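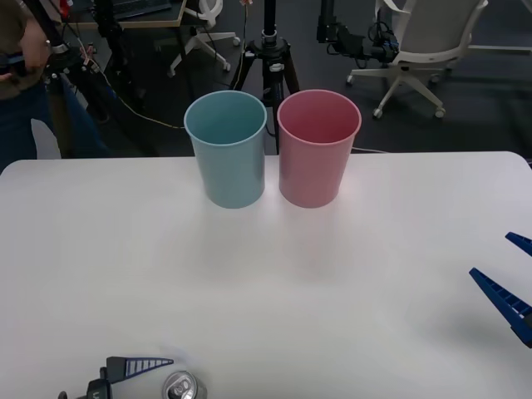
Small apps, slow phones
Speaker notes, August 2020

Hello and thanks for having me. Say the name of the talk, then go straight into the story, skip the biography.

Start with the update. Last October we pushed a new version of Puden, our group messaging app, and within an hour the reviews dropped. Same features, nicer icons, a lovely new share menu. On my own phone it flew! On a four-year-old handset with a full memory it took 27 seconds to open a chat. Pause here and let people count in their heads.

Ask for hands: who has tested their app this month on a phone they'd be embarrassed to own? Wait for the laugh, or carry on if there isn't one.

SLIDE 2 – What people have in their pockets
Most of us who make apps have new phones. Most of the people in the Gruvell trial did not. Gruvell is the housing group that uses Puden for its tenants' chats, and they let us ask what everyone was running. Of the 100 tenants who answered, 70 had a phone at least three years old. I love this slide because it changed how I think about my job. Leave it up a bit longer than feels comfortable.

Mention storage as well as speed. Old phones are full of photos. If your update needs a big chunk of free space, people just won't install it, and then you're supporting old versions for ever.

SLIDE 3 – Where the time went
Go slowly, this is the fiddly one.
First thing: we were loading every picture in a chat at full size before showing a single word. Madness, and we'd done it for years without noticing.
Then there was the share menu. It asked each installed app for its icon every time a chat opened, even if you never touched Share. (Somebody always asks whose idea that was. It was mine.)
Last of all, the contact list was sorted from scratch at every launch. Point at the tall bar on the chart.

SLIDE 4 – What we did
Text first, pictures after. People start reading straight away and hardly notice the photos turning up.
Small previews, made by the server. The Dindine library does this very nicely and we only had to write the bit that joins it to our own code.
The share menu now wakes up when you tap it.
Sorted contacts are kept on the phone and changed only when a contact changes.

Opening time on the old handset after all that: 2 seconds. Show the video, both phones side by side. If the video won't play, don't fight with the laptop, just tell them and move on.

SLIDE 5 – What didn't work
Be open about this, it's the part I'd want to hear. We tried a "light" version as a separate app. People didn't know which one to get, and families ended up split between the two. We dropped it. We also tried turning off animations on older phones, and that made the app feel broken – taps seemed to do nothing. The short animations went back in.

SLIDE 6 – Try it at home
Buy a used phone. Fill it up with photos. Use it as your main phone for a week, including on the bus. I did this and came back with a page and a half of bugs, and it was great fun!

Panagiotou have put their test checklist online for anyone to use, link on the slide. Read out the link for people watching from home.

Questions. If there's one about battery life, say we're still measuring and the results will go on the Puden blog. Repeat each question into the microphone before answering.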